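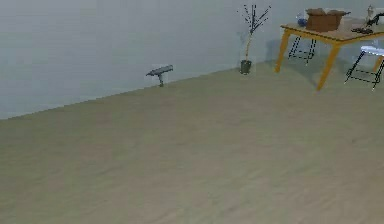
3. Materials and Methods

3.1 Study area and households

The survey covered 40 rented homes in Midholm and the neighboring district of Clidby. All were built to the same floor plan and heated by a shared hot-water system. Households were recruited by letter in September and kept a daily record of window opening, cooking, and laundry drying. Homes with a working dehumidifier were left out of the sample. Tenants ate most meals at a table in the main room, and cooking moisture was therefore assigned to that room in the analysis.

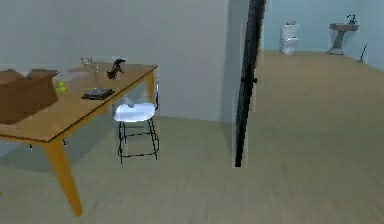 3.2 Humidity measurement

Relative humidity and air temperature were logged in the main room and in one bedroom of each home for 14 days. Loggers were placed at seated height, away from radiators and direct sunlight. Before use, each logger was checked against a Hägglund reference meter, and units that differed by more than 2 percentage points were replaced. Bedroom doors were left in whatever position the household preferred - open or closed - and the position at bedtime was written in the daily record. 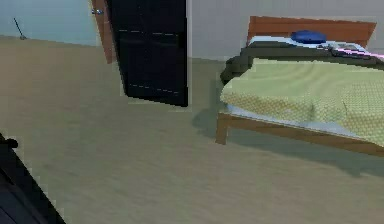 3.3 Data handling

Readings were averaged by hour. After gaps and obvious faults were removed, 3,660 hourly values remained for the bedrooms with complete records. Values from the first 8 hours after placement were dropped to let the loggers settle. Night was defined as 11 p.m. to 7 a.m. Differences between rooms were tested with a paired model that included outdoor humidity from the Ronent weather station.
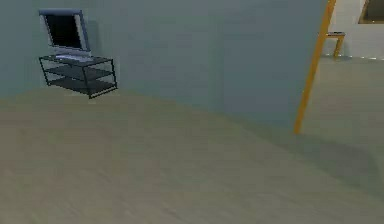
Figure 1. Open shelf stand placed against a plain wall.

Storage against walls was recorded separately, as furniture can limit air movement near cold surfaces. Open shelving and closed cabinets were entered as different classes.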